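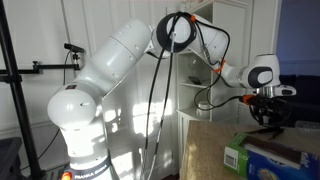
Figure 6.1 A speckled tabletop and a white shelving unit. The lower shelf holds a white cup.

Chapter 6
Tables, Shelves, and the Space Between

Key terms: work surface, reach zone, resting place, holding shelf, clearance

Most rooms where work gets done have at least one table and at least one place to put things that do not belong on it. Chapter 5 dealt with floors and walking paths. In this chapter we move up to the height of the hands and look at surfaces: what they are made to carry, how far apart they should be, and how daylight changes the way we use them.

A work surface is any level area where a task is carried out. A holding shelf is a level area where things wait. The same board can be either one at different times of day, and much of the clutter in a shared room comes from people disagreeing about which it is. A cup set down on a worktable is in the way. Move it to a shelf, as in Figure 6.1, and it is stored for the moment, even if its owner plans to come back for it in 2 minutes.

Urs Bühler used the term "resting place" for the spot where a person puts down a small object without thinking about it. In his survey of shared workrooms in Zovanlow, he recorded 2,671 small objects and noted where each had been left. Cups and phones were found on low and middle shelves more often than on the tables themselves. Mercedes Escobar later repeated the survey in 20 of the same rooms and added a second question: could the person reach the shelf without leaving the table? Her results are discussed in Section 6.3.

Color and finish matter too. Crumbs and scratches are harder to see on a speckled top than on a plain one. This makes a room look cleaner between wipings, but small parts such as pins and screws are easier to lose. White shelves and walls send daylight back into the room. Where direct sun reaches a wall, the bright patches move during the day, and a seat that is comfortable at 9 a.m. may have glare by noon.

Before you read on, choose a table you use often. Sketch it from above, along with any shelf within 100 centimeters of its edge. Mark each object and label it "in use" or "waiting." Keep the sketch. You will need it for the exercise at the end of Section 6.2.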